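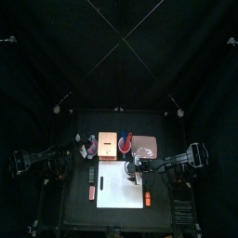 Bimanual data at the held-object stage

I have been putting off writing up the grasp state work for Nomel, mostly because the result is small and the setup took longer than the result did. It is stable enough now to describe.

Nomel is the policy stack I use for two-arm tabletop tasks. It takes camera frames and joint positions and predicts a short chunk of joint targets for both arms. The part I changed is how it decides whether a gripper is holding something. Until March it had no explicit notion of this at all. The network was expected to work it out from the finger position, and for thick objects it did. A marker or a block stops the fingers well short of closed, and the gap is easy to learn from. A thin or soft object lets the fingers close almost completely, and the reading sits inside the noise of an empty close.

The typical failure was a ghost carry. The arm closed near the object, missed it, lifted, moved to the goal and opened. Every joint trajectory looked fine. If you only scored trajectories against the demonstrations, you would have called it a good run.

Two obvious fixes did not suit me. Force sensing in the fingers would have meant new fingers and a recollection of the whole dataset. Labeling every frame by hand was possible, but I have done that once for another project and the labels drifted between the first and last day.

What I did was derive the label from the future of each demonstration. For every close event, the script Kostgate looks at what the object does over the following frames. If a tracked patch between the fingers moves with the wrist, the whole interval from close to open is marked as held. If the patch stays where it was, the interval is marked as empty. If tracking drops out, the interval is marked unknown and masked from the loss. The label is computed offline, so it can use frames the policy will never have at the time it has to act. The policy then gets an auxiliary head that predicts the same label from the present and a short history.

The history matters. I started with a single frame, and the head learned to say "held" whenever the fingers were closed. With a history of 30 frames it has the approach available too, and that is usually where you can see whether the object was between the fingers before they closed over it. Longer windows gave me nothing except slower training.

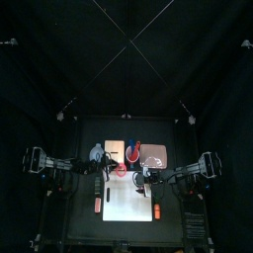 Workspace with both arms over the table: cup and utensils in the back row, pink ring in front of it, white board at the front center.

A few notes on the scene, for anyone trying to reproduce this. The black surround is there to keep the background constant, and it does that well. It is less kind to the arms. Dark links over dark fabric give the tracker very little to hold on to, so I track the patch between the fingers and take wrist motion from the joint readings. The white board has the opposite problem. It reflects the overhead light, and a white object held just above it can lose its outline entirely. Most of my unknown intervals come from there. I lowered the exposure once and lost the dark objects, so I put it back.

The second arm is a complication I underestimated. When both grippers work close together, one of them regularly hides the other's fingers from the fixed view. Kostgate originally treated each arm separately, and a handover produced two contradictory labels: one arm still held, the other already held, with the object apparently in two places. I now allow an overlap, since that is what physically happens in a handover. Both arms may be marked held for the same frames, but only if the intervals end in the right order. It is an ugly rule with a few special cases and it lives in a file I would not show to a student.

Now the result. I ran the old and new policies on the same 13 layouts, with the same checkpoint schedule and no tuning between runs. The old policy produced ghost carries in more than 2 layouts, depending on how strictly you count a late drop. The new one still misses grasps at a similar rate, which is expected, as nothing in the change makes the arm reach any better. The difference is in what follows. When the head reports empty after a close, the wrapper (Alva, for those who have seen the older posts) cancels the current chunk, opens the gripper and asks for a new one. That alone recovers the easy misses.

It does not recover the hard ones. If the first attempt pushed the object somewhere the demonstrations never covered, the retry is just a second miss from a worse position. I cap retries at two per grasp and then stop the run – an arm that keeps pecking at the same spot tells me nothing, and it wears out the finger pads.

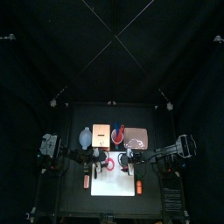 Why not train the policy to retry without a wrapper around it?

The demonstrations contain very few recoveries. Operators who miss a grasp tend to restart the episode, so the policy rarely sees what a correction looks like. A wrapper can use the held signal straight away. A learned retry would need a set of deliberate misses followed by clean corrections, and collecting those is next on the list.

One more negative result, to save somebody the time. I tried feeding the predicted label back into the policy as an input. During training the label was nearly always right, so the policy learned to trust it completely. At run time a single wrong prediction then committed the arm to the wrong behavior for the rest of the chunk. Adding noise to the label during training softened this but did not remove it. The head is now a side output only, read by Alva and ignored by everything else.

The Kostgate config format changed along the way. Old files still load, but the overlap setting defaults to off, so handover data labeled with an old config will come out wrong without any warning. Set it explicitly. The Nerix export script is unchanged.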